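Speaker notes: Running a small-town repair library
Tutodow Public Hall, afternoon session

Start without slides. Ask for a show of hands: who has a drill at home, and who used it last month? Let people look at each other for a moment.

Main point for the first part: a lending library for tools lives or dies on the return desk. We opened in Rarkarine in March with 39 items on the shelf and a paper ledger. By the end of the first year the catalog had 599 entries. The ledger did not keep up, and we moved to Cendik, the booking system we still use.

Say this slowly: every item gets checked when it comes back, while the borrower is still standing there. It takes about 5 minutes.
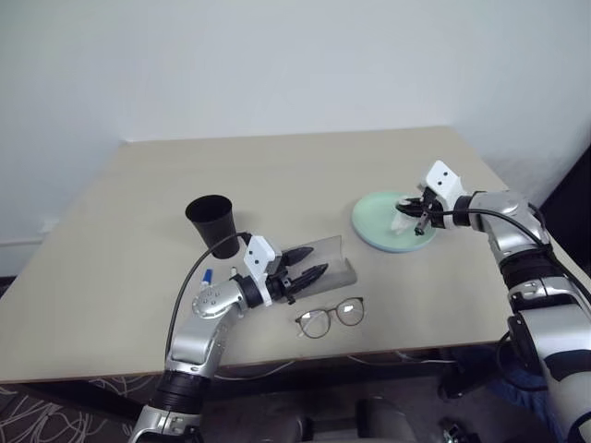 Beige table against an off-white wall.

Next, loan periods. We started with two weeks and cut it to one. Most jobs in a house take a weekend. People who need longer can renew by phone, unless there is a waiting list. Tile saws and carpet cleaners always have a waiting list in spring.

Late fees: we dropped them. Returns got no slower. Hattar kept theirs and is happy with them, so mention both and don't push.

Pause for water. Then the part on money. 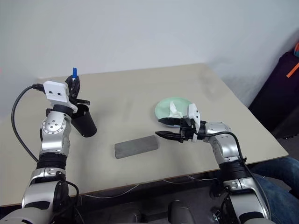
Reading time for this section: 2 minutes

Membership covers rent and insurance. It does not cover blades, belts, or sandpaper. We sell those at cost at the desk – borrowers would rather pay there than drive to the hardware store. Insurance was the hardest bill to plan for. Advise people to get a written quote before they sign a lease.

Ladders: we don't lend anything over 13 feet. Expect a question on this. The answer is that our policy excludes them.

Donations need a rule too. Take a tool only if it has its cord, its guard, and some sign of a model number. Otherwise the back shelf fills up and stays full. 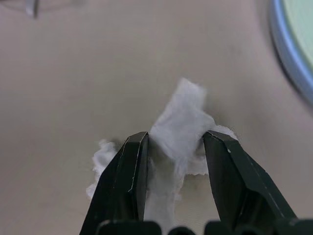

One organizer in Hattar wrote back after the last version of this talk to say that the donation rule was too strict for them, and that half of their best hand planes came in with no markings at all. Fair point. Say that the model number matters for power tools and can be skipped for hand tools.

Close with the sign-up sheet for the spring visit to Rarkarine. Leave ten minutes for questions – the room has to be clear by 4:30.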